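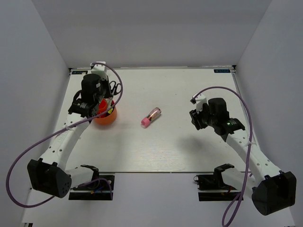
How do two robot arms learn to tidy a desk?

February – by the Kivura Kids Science page

Imagine that you must put pens into a pot, but you may use only two fingers on each hand. It is not so easy! The robot arms in the Satgate project have this problem every day.

No person writes a rule for every small movement. The researchers use a method called "learning from examples". First, a person guides the arms and does the job. The computer saves how the arms move and what the cameras see. One such recording is called an episode. For this study the team made 262 episodes. Two of them had mistakes, so the computer learned from 260.
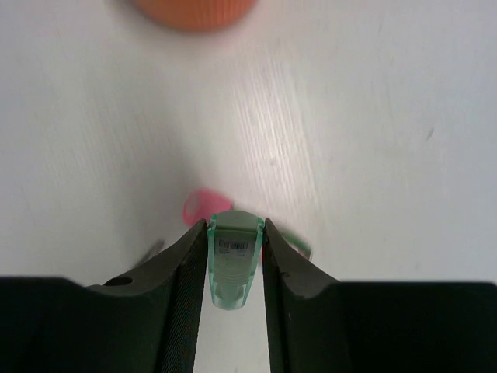
A robot needs more than one camera. One camera looks at the whole table, and it helps the arm to find things. Another sits near the gripper – that is the robot's "hand" – and it sees small things from very close.

After the learning comes the test. The arms must work alone, with the objects in new places. The team made 30 tests, and 3 times the robot did not finish the job. The researchers think that small objects are still difficult, because a gripper cannot feel them like your fingers do.

Next, the team wants to try with more kinds of objects.

Search this site: type a word Go

We use cookies to remember your settings. Accept – Read more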